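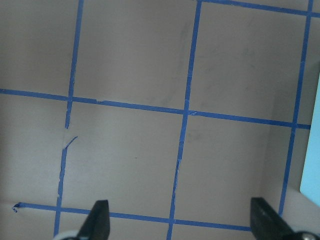

연구실 소개

Drerkska 조작학습 연구실은 로봇이 물건을 집고 옮기고 내려놓는 법을 어떻게 배우는지 연구합니다. 그중에서도 저희가 가장 오래 붙들고 있는 질문은 조금 소박합니다. 같은 동작을 배운 로봇이, 물건이 손바닥 하나만큼 옆으로 옮겨졌을 때도 그 동작을 해낼 수 있을까요? 시연을 몇 번 보여 주면 로봇은 꽤 그럴듯하게 따라 합니다. 그런데 컵을 조금만 밀어 놓으면 허공을 집고는 당당하게 돌아옵니다. 이 현상을 처음 제대로 재 보기로 했던 때의 두근거림이 지금도 연구실 분위기에 남아 있습니다.

저희는 학교 안의 작은 연구실로 출발했고, 지금은 15명이 함께 일합니다. 기계공학, 컴퓨터과학, 통계학을 공부한 사람이 섞여 있고 산업디자인을 전공하고 들어온 사람도 있습니다. 전공이 다르다 보니 회의가 길어지는 날이 많은데, 긴 회의에서 나온 아이디어가 실험 계획의 절반은 차지하는 것 같습니다.

격자에서 시작한 연구

저희 연구 방법의 중심에는 작업면을 칸으로 나누는 일이 있습니다. 작업판에 파란 마스킹 테이프를 가로세로로 붙이고, 물건의 출발 위치와 도착 위치를 모두 칸 단위로 적습니다. 아주 단순한 방법이지만 이걸 도입하고 나서 저희가 주고받는 말이 달라졌어요. "오른쪽 위에 놓으면 잘 안 되더라"라고 하던 것을 이제는 "둘째 줄 셋째 칸에서 실패가 몰린다"라고 말합니다. 실패를 지도 위에 찍을 수 있게 된 셈이고, 지도가 생기니 다음에 무엇을 해 볼지도 훨씬 빨리 정해집니다.

칸의 모양이 완벽한 정사각형일 필요는 없습니다. 테이프는 손으로 붙이니 조금씩 기울고, 오래 쓰면 가장자리가 울거나 끊어지기도 합니다. 초기에는 이 점이 걱정되어 레이저로 선을 새긴 판을 따로 주문할까 고민했습니다. 그런데 비교해 보니 칸 안에서 물건을 놓는 위치의 편차가 테이프의 기울기보다 훨씬 컸습니다. 저희가 알고 싶은 것은 칸과 칸 사이의 차이였으므로 테이프로 충분했고, 판을 옮기거나 칸 크기를 바꾸고 싶을 때 떼었다 다시 붙이면 되니 오히려 편했습니다. 정밀한 위치가 필요한 분석에서는 카메라 보정값으로 좌표를 따로 계산해 칸 번호와 함께 저장합니다.

Hedach: 빈 곳을 찾아 주는 수집법

격자 위에서 태어난 방법이 Hedach입니다. 이름은 프로젝트 초기에 쓰던 폴더 이름에서 왔고, 더 멋진 이름을 지을 기회가 여러 번 있었지만 정이 들어서 그대로 씁니다.

Hedach의 생각은 이렇습니다. 보통 시연 데이터를 모을 때는 사람이 적당히 물건을 흩어 놓고 반복해서 시연합니다. 그런데 사람의 "적당히"는 대체로 판 한가운데와 자기 손이 편한 쪽으로 쏠립니다. 모서리 칸은 거의 비고, 가운데 칸에는 비슷한 시연이 층층이 쌓이지요. Hedach는 시연이 한 묶음 끝날 때마다 현재 정책이 칸마다 얼마나 확신 없이 움직이는지 계산하고, 다음 시연을 어느 칸에서 시작할지 제안합니다. 시연자는 제안받은 칸에 물건을 놓고 평소처럼 시연하면 됩니다.

계산 방식도 어렵지 않습니다. 같은 데이터를 조금씩 다르게 뽑아 정책 여러 개를 학습시킨 뒤, 같은 장면에서 그 정책들이 내놓는 동작이 서로 얼마나 어긋나는지 봅니다. 많이 어긋나는 칸일수록 아직 배울 것이 많은 칸입니다. 여기에 이미 모은 시연의 수를 함께 고려해 한 칸에만 매달리는 일을 막습니다. 이 두 번째 항을 빼먹고 돌렸던 첫 버전은 가장 먼 모서리 칸 하나를 끝없이 요구해서 시연자들을 꽤 지치게 했습니다.

지금까지 알게 된 것

저희가 가장 자랑하고 싶은 결과는 집어서 옮기기 과제에서 나왔습니다. 사람이 자유롭게 위치를 고른 시연 327개로 학습한 정책과, Hedach의 제안을 따른 시연 223개로 학습한 정책을 비교했습니다. 시연이 더 적은 쪽이 판 전체의 평균 성공률에서 앞섰고, 차이는 바깥쪽 칸에서 특히 뚜렷했습니다. 결과표를 처음 띄웠을 때 다들 파일이 바뀐 줄 알고 처음부터 다시 돌려 봤습니다. 다시 돌려도 같은 방향이었고, 그날 저녁은 정말 즐거웠어요!

물론 모든 과제가 이렇게 깔끔하지는 않습니다. 평가 시행은 지금까지 모두 2712회를 기록했는데, 이 기록을 과제별로 나누어 보면 Hedach의 이점이 거의 사라지는 경우도 있습니다. 얇고 납작한 물건을 집을 때가 그렇습니다. 이런 물건에서는 위치보다 손가락이 판에 닿는 높이와 각도가 성패를 가르는 것으로 보이고, 칸을 골고루 채우는 것만으로는 부족했습니다. 가운데 칸만 따로 놓고 보면 자유롭게 모은 데이터가 조금 더 나은 때도 있습니다. 같은 자리의 시연이 많으니 당연한 일이기도 한데, 실제 사용 환경에서 물건이 늘 가운데에만 놓인다면 저희 방법을 권하기 어렵다는 뜻이기도 합니다. 저희는 이런 결과도 성공한 결과와 같은 표에 싣습니다.

손목 시점에 대하여

정책에 넣는 영상은 주로 그리퍼 가까이에 단 작은 카메라에서 얻습니다. 손목 시점에서는 손가락과 물건의 관계가 바로 보이기 때문에, 마지막 몇 센티미터를 다가가는 동작을 배우기에 아주 좋습니다. 대신 팔이 움직일 때마다 배경이 통째로 움직입니다. 격자를 붙여 놓은 판에서는 여기서 재미있는 문제가 하나 생깁니다. 정책이 물건을 보지 않고 테이프를 보고 움직일 수 있다는 점입니다.

이 의심을 확인하려고 평가 때 테이프 배치를 바꾸거나 영상에서 선을 지운 조건을 넣어 보았습니다. 초기 정책 중 하나는 선을 지우자마자 성능이 크게 떨어졌습니다. 집는 법을 배운 줄 알았는데 길 찾는 법을 배운 것이었죠. 그 뒤로는 학습 영상에서 선의 색과 위치를 무작위로 흔들고, 선이 없는 판에서의 평가를 모든 실험에 기본으로 넣습니다. 번거롭지만 이 절차 덕분에 결과를 훨씬 편한 마음으로 발표할 수 있게 되었습니다.

Filip, 그리고 기록하는 습관

실험을 하다 보면 가장 먼저 사라지는 것이 맥락입니다. 어느 칸에서 시작했는지, 조명을 바꾼 뒤였는지, 손가락 끝을 교체한 다음이었는지 같은 것들 말입니다. Filip은 이런 맥락을 시연과 묶어 두려고 직접 만든 기록 도구입니다. 시연을 시작할 때 칸 번호와 물건 종류를 고르면 나머지는 자동으로 채워지고, 끝나면 성공 여부와 한 줄 메모를 남깁니다.

이 한 줄 메모가 의외의 보물입니다. "손가락이 먼저 판에 닿음", "집었는데 옆으로 돌아감" 같은 짧은 문장을 모아 읽다가 새로운 실험이 시작된 적이 여러 번 있습니다. 납작한 물건의 문제도 숫자보다 메모에서 먼저 눈에 띄었습니다. 지금은 메모를 몇 가지 실패 유형으로 묶어 칸별 지도에 겹쳐 보는 기능을 만들고 있습니다.

함께하는 프로젝트 Lemimdale

Lemimdale은 한 작업판에서 모은 데이터를 다른 작업판에서 얼마나 쓸 수 있는지 알아보는 공동 프로젝트입니다. 판의 색, 높이, 칸 크기, 카메라 각도가 조금씩 다른 작업대를 두고 같은 과제를 수행합니다. 칸 번호라는 공통 언어가 있어서 서로 다른 판의 결과를 나란히 놓기가 쉽습니다.

아직은 초반입니다. 지금까지의 인상으로는 판의 색이 바뀌는 것보다 카메라 각도가 조금 틀어지는 쪽이 훨씬 까다롭습니다. 이 차이를 시연 몇 개로 메울 수 있는지, 또 그 몇 개를 어느 칸에서 모아야 하는지가 올해의 큰 주제입니다. 3월에 첫 중간 결과를 내부 세미나에서 나누었고, 그때 받은 질문들로 실험 계획의 뒷부분을 통째로 다시 썼습니다.

연구실에서 일하는 방식

새로 들어온 사람은 논문을 읽기 전에 먼저 시연을 합니다. 직접 로봇을 움직여 물건을 옮겨 보면 어느 칸이 왜 어려운지 손으로 알게 되거든요. 그다음에는 자기가 모은 데이터로 작은 정책을 학습시켜 보고, 그 정책이 실패하는 모습을 끝까지 지켜봅니다. 이 과정을 거친 뒤에 주제를 정하면 이야기가 아주 구체적으로 흘러갑니다.

평가는 학습을 맡은 사람과 다른 사람이 진행합니다. 평가자는 어느 정책이 어느 방법으로 학습되었는지 모르는 상태에서 시작 칸 목록만 받습니다. 판정이 애매한 시행은 영상을 함께 보고 결정하며, 그래도 애매하면 애매하다고 적습니다.

오후 4시에는 하던 일을 잠시 멈추고 모여서 그날의 가장 이상한 실패를 하나씩 봅니다. 의무는 아닌데 참석률이 아주 높습니다. 물건을 완벽하게 집어 놓고 바로 옆 칸에 정성스럽게 내려놓는 로봇을 보면 웃음이 나고, 웃다가 꼭 누군가 왜 그랬을지 가설을 꺼냅니다.

참여와 문의

학부 연구생과 대학원생은 학기마다 모집합니다. 로봇을 다뤄 본 경험이 없어도 괜찮습니다. 파이썬으로 간단한 분석을 해 본 적이 있고, 같은 실험을 여러 번 반복하면서도 작은 차이를 궁금해하는 분이라면 즐겁게 지내실 수 있을 거예요. 지원하실 때는 관심 있는 주제와 함께, 최근에 무언가를 재 보거나 비교해 본 경험을 짧게 적어 주세요. 요리든 자전거든 분야는 상관없습니다.

공동 연구를 생각하고 계신 분께는 먼저 연구실에 들러 보시기를 권합니다. 격자판 앞에서 직접 시연해 보실 수 있고, 가져오신 물건으로 시험해 보는 것도 환영합니다. 방문 신청은 연구실 대표 메일로 받습니다.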